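Gripper drops the cloth partway through a fold, then carries on as if it still has it
Posted in Small arms and grippers, 5 replies hidden 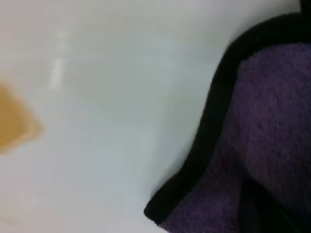
Ragnvald Sandberg asked whether the fault happens with every cloth or only the bordered ones, so I have added that to my post.

Stellan Berge wrote:

I have a bench arm with a two-finger electric gripper and a small camera at the wrist. The job is folding a microfiber towel on a glossy white surface. The towel is purple with a black fabric border. The arm picks up one edge, lifts it, carries it across and lets go, then does the next fold.

Since I changed the finger pads in August, it loses the cloth during the carry. The fingers close, the controller reports "object held", the arm lifts, and partway over the cloth slides out. The arm does not stop. It goes to the end of the move, opens on nothing, and starts the second fold on a towel that was never folded the first time. Twice it has come down hard enough on the bunched cloth to trip the force limit, and once it did not trip at all and pushed the whole towel off the edge of the bench.

To answer Ragnvald, it happens with the bordered towels. Plain cloths without a border are fine, or at least I haven't seen one drop.

What I have tried so far:
Closing force up from the default. No change that I could see.
Slower carry. It drops later in the move but still drops.
Old pads back on. Better, but they are worn through at one corner and I can't get more of them.
Cleaning the pads with alcohol. Good for the first few runs.

The pads are the grey Flenon ones. The controller is a Riva, firmware whatever it shipped with. I would like to know why it says "object held" when it isn't, because I don't want to leave this running while I'm in the next room.

Oda Løken replied:

Two separate problems here, and I would fix the second one first.

The drop is probably the pads and where you are gripping. A border strip is usually smoother than the pile. If your fingers land on the binding they have a slick, fairly stiff strip to hold, and the weight of the towel pulls on it as soon as it leaves the table. Move the pick point inward so the pads close on the pile, past the border. On mine I had to go in by a full pad width before it stopped slipping. More force did nothing for me either. Alcohol helping for a few runs points to lint on the pads. Microfiber sheds more than you would expect when it is new, so wash the towels a couple of times without softener and wipe the pads between batches.

The "object held" message is the one that worries me. Check how your controller decides. On a lot of small electric grippers the flag gets set once, when the fingers stop before reaching fully closed. It then stays set until the next open command. If the cloth leaves after that, nothing looks again. You need to read the finger position all through the carry and stop the arm if it drops below the value you had at pick-up. Cloth is thin, so the difference between holding and not holding is small. Log the position with a cloth and without, and put the threshold between the two. If the two readings overlap, finger position is no use to you and you need something else, such as a camera check after the lift.

Also add a check before the second fold. If the first one didn't happen, the arm has no business starting the next.

As for it pushing the towel off the bench without tripping, I would not run it unattended until you know why. Soft material spreads the load and the force limit may see very little of it. Set a floor height in software so the fingers can't go lower than the top of the folded cloth, and keep your hands out of there during testing. Put the stop button where you can reach it from your chair.

Quentin Ferrand replied:

had the same thing. changed to Zelenák pads and it went away. never looked into it further

Torbjørn Dahlgren replied:

Agree with Oda on the latched flag. I had it on a different gripper and wasted most of a week blaming the pads.

One thing to add. Check that the new pads are the same thickness as the old ones. If they are thicker, the fingers stop short of the old closed position even when they are empty, and the controller takes that as an object. You would get "object held" with nothing there at all. Close the gripper on air and see what it says. If it reports a hold, redo the closed-position calibration with the new pads on. It should be done after any pad change, but it is easy to miss in the manual.

Stellan Berge commented:

Closed it on air and it said "object held". So that is the flag explained. Calibration redone and it now reports empty when it is empty. It still drops the cloth when it picks on the border. I will move the pick point in tonight and add the position check during the carry. Floor height is set.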